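Roksolana Karpenko
2/9/18

Week three of teaching a robot arm to pick up blocks. A thread, for everyone who keeps asking what I do all day and then looks sorry they asked.

1/ The job sounds simple. There's a bin. There are bar-shaped blocks in it, red ones and green ones. The arm has to take a block out of the bin. A toddler can do this. A toddler would also eat the block, but we're working on one skill at a time.

2/ We aren't writing out the motion in code. We show it. A person does the task through the arm, the computer records everything, and later a model tries to copy the person. The person is me. I'd like to apologize to the model in advance.

3/ There are two ways to show it. One is to grab the arm and push it where you want it to go, like steering a drunk uncle to a taxi. The other is to stand back with a hand controller and drive it from a few steps away. We do both. I have opinions.

4/ By hand feels great for the first hour. You can feel the weight, you can feel when the fingers touch the floor of the bin. Then your shoulder files a complaint.

5/ Also, if you're leading the arm by hand, your own arm is in every camera view. Cayetano looked through my first batch and said, "Lovely. It's going to learn that blocks get picked up when a green sweater walks in." We threw out the batch. I have stopped wearing the sweater.

6/ Remote is cleaner. Nobody's elbow in the shot. But the controller has a tiny lag, and your brain spends the whole morning fighting it. You move, nothing, you move more, then both moves arrive together and you've tapped the wall of the bin. The bin has seen some things.

7/ The target is 600 good demonstrations before we train anything. Cayetano originally wrote 1,000 on the whiteboard. I erased it while he was at lunch and we settled on a number like adults.

8/ "Good" is doing a lot of work in that sentence. A demonstration is good if the block comes up, stays up and gets set down outside. It's bad if I drop it. It's also bad if I hover for ages deciding which block I feel like, and I do this a lot, it's a big decision.

9/ Someone asked why hesitating matters. The model copies the hesitating! You show it a nervous person and you get a nervous robot. Our first test policy would go down, stop just over a block, and hang there. I recognized myself completely. It was like hearing your voice on an answering machine.

10/ Things I now say out loud while driving the arm: "pick one." "commit." "that one, you coward."

11/ The software is called Usteo and it has one big button to start recording and the same big button to stop. If you lose track of which one you're on, you record yourself walking to get coffee and you don't record the best grasp of your life. Ask me how I know.

12/ The hardest thing is a block tight against a wall. The fingers need room on both sides of it, and a wall is famously not room. You have to drag the block out into the open first, then grab it. By hand I can do that nicely. By remote it looks like someone trying to get a sock out from behind a dryer.

13/ Second hardest is two blocks lying close together. You go for one, you nudge the other, and now the one you wanted has turned. Do you chase it? Cayetano says never chase. Cayetano has not driven since Tuesday.

14/ For the curious, a look at where I spend my days:
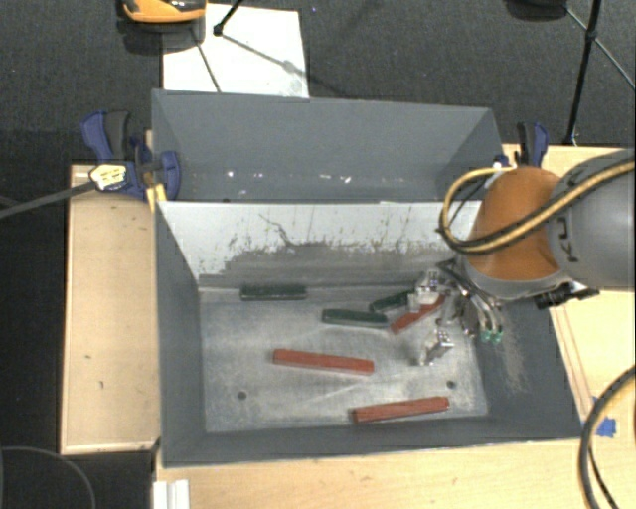
Gripper down, fingers open, three red and three green to choose from. Pick one.

15/ Yes, the light wood has a few dark marks and the pale wall at the back of the bin looks like something has been chewing on it. I prefer to say it has character.

16/ A few people have asked about the cable looping around the orange joint. That loop is slack. The arm needs it when the wrist turns. When I lead by hand I keep one eye on it at all times, and by remote I keep asking Cayetano to keep one eye on it, and he says "mm."

17/ We did 2 sessions today, one each way. Remote was slower but I kept more of it. By hand was quicker and I liked it better and I threw away more. There's probably a lesson there but I'm too tired to have it.

18/ Fedoruk (our boss, a patient man) asked whether we could mix the two kinds of recording in one training set. Answer: we're going to find out. The paths look different. By hand I swoop. By remote I go across, stop, go down, stop, like a claw machine at a bowling alley.

19/ Advice if you're starting out: shuffle the blocks between runs. Really shuffle them. I was putting them back "at random" and when we plotted it, my idea of random was the same three places and a bit of guilt. Now I tip them in and leave them where they land.

20/ Second piece of advice: keep some recordings where you miss and then fix it. Not the disasters. The small misses, where you come back up, shift over and get it. The robot is going to miss too, and it should have seen somebody recover with a little dignity.

21/ Someone from Sevia replied that they do all of this with a glove. I'm very happy for them and their glove.

22/ Back on the controller Monday. If it freezes above a block again I'm going to take it personally. Replies are open, but if you write "why not just use a magnet" I will mute you.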